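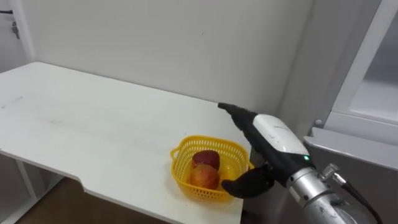 Grimik Tabletops: Fruit and Baskets

Welcome! Grimik is a collection of everyday fruit on everyday tables, and this part of it is all about baskets. We love this part. Fruit leans, overlaps and hides its neighbor, and a basket full of little holes makes it even more fun to look at.

What's in it

2,814 pictures in 421 short sets, taken at 4 tables. The opening picture comes from the white table: a yellow plastic basket, a deep dark red apple at the back and a red-orange fruit streaked with yellow in front of it.

Labels

Each fruit gets a name, a main color and a "touching" mark. If you can't tell an apple from a peach, use "apple_or_peach" and move on (we use it a lot!). Scuffs on the tabletop are not labeled.

Folders

nundell/ white table, baskets
umov/ bowls and plates
lu/ fruit straight on the table
grimik_notes.txt spelling of names, known mix-ups

The Lü folder is spelled "lu" on disk so that older unzip tools don't choke on it.

Still to do

15 sets in umov/ need their colors checked again. Pears are coming in July!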